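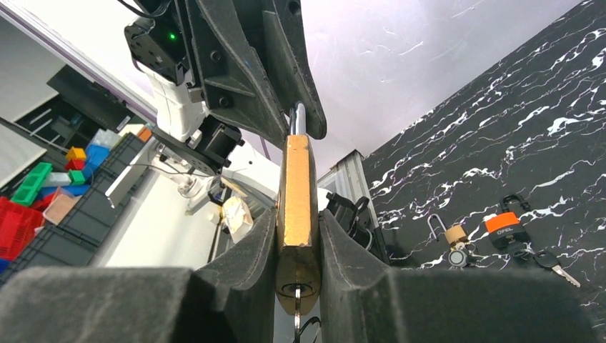
Tempo de leitura: 2 min

Conselhos de oficina: software para manipular cadeados e chaves com dois braços

Publicado em 2018-05-17 pelo Serviço de Apoio Técnico da Adent

O cadeado é uma peça exigente para um sistema de dois braços. É pequeno, tem superfícies que refletem a luz e traz muitas vezes chaves e argolas penduradas, que mudam de posição a cada movimento. Os conselhos que se seguem destinam-se às oficinas que utilizam o planeador Kevavico e o módulo de perceção Ultance, e resultam do trabalho realizado na oficina Grabowska desde outubro.

Perceção

Recomenda-se que a deteção do corpo do cadeado e a do arco sejam tratadas como tarefas separadas. O corpo fornece a orientação geral; o arco indica onde a segunda garra poderá fechar. Quando ambos são estimados num único modelo, um erro de poucos graus no corpo desloca a extremidade do arco o suficiente para que a pinça feche em vazio.

As chaves devem ser declaradas no Ultance como objetos flexíveis, mesmo quando estão introduzidas na fechadura. Declarar o conjunto como um sólido único leva o planeador a reservar espaço onde ele não é necessário e a ignorar a argola, que pende livremente.

Os tampos pretos com veios claros requerem atenção particular. Um veio fino pode ser confundido com a haste de uma chave. Convém captar o tampo sem peças e subtrair esse fundo antes da segmentação, repetindo a captura sempre que a iluminação for alterada. Nas zonas de reflexo, é preferível baixar o grau de confiança da deteção a excluir a zona por completo.

Preensão com duas garras

Com uma garra no corpo e outra no arco, o cadeado passa a ligar mecanicamente os dois braços. Se ambos forem comandados apenas em posição, qualquer desvio de calibração transforma-se em esforço sobre a peça e sobre os punhos. O procedimento adotado é o seguinte:

Definir um braço como principal, em controlo de posição.
Colocar o outro em controlo de impedância, com rigidez reduzida na direção do arco.
Limitar a força de fecho a 40 N durante a aproximação.
Aguardar que a leitura de força estabilize antes de iniciar qualquer rotação.
Registar as forças a 1.000 Hz enquanto as duas garras estiverem em contacto com a peça.

O Kevavico aceita estes parâmetros num ficheiro por família de peças. Aconselha-se a manter ficheiros distintos para cadeados de arco curto e de arco comprido, uma vez que o ponto de preensão e a margem de rotação diferem bastante. 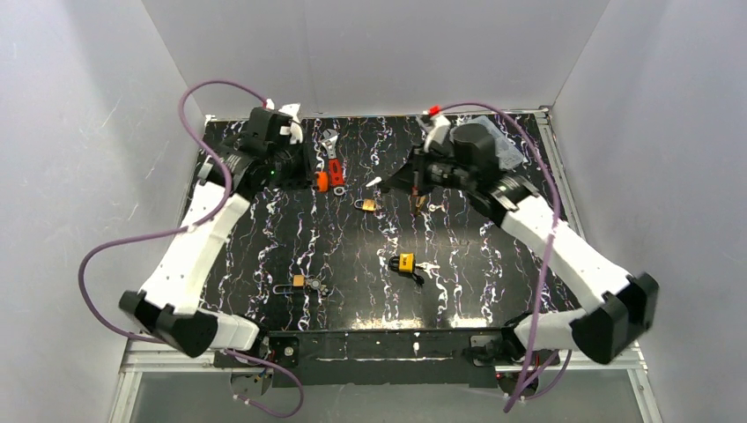 Planeamento sobre o tampo

A ordem de recolha das peças deve ser calculada com os dois braços no mesmo modelo de colisão. Planear cada braço isoladamente e verificar as interseções no fim produz trajetórias válidas no papel e esperas prolongadas na execução. Os cabos exteriores devem constar do modelo com um volume envolvente generoso, sobretudo junto ao punho e ao cotovelo.

As ferramentas deixadas na área de trabalho, como uma chave inglesa, têm de ser registadas como obstáculos, ainda que não participem na tarefa. O mesmo se aplica aos recipientes transparentes, que os sensores de profundidade detetam de forma irregular. Para estes últimos, a introdução manual das dimensões continua a ser o método mais fiável.

Na aproximação final, a ponta da garra deve descer na vertical nos últimos 19 mm, com velocidade reduzida. Uma descida oblíqua tende a empurrar os cadeados deitados e a espalhar as chaves que lhes estão próximas.

Manutenção dos ficheiros

Cada alteração de parâmetros deve ser guardada com a versão do Kevavico e do Ultance em uso. Após a substituição de um dedo da garra ou do seu revestimento, a calibração mão-olho deve ser repetida e os ficheiros de preensão anteriores arquivados em pasta própria.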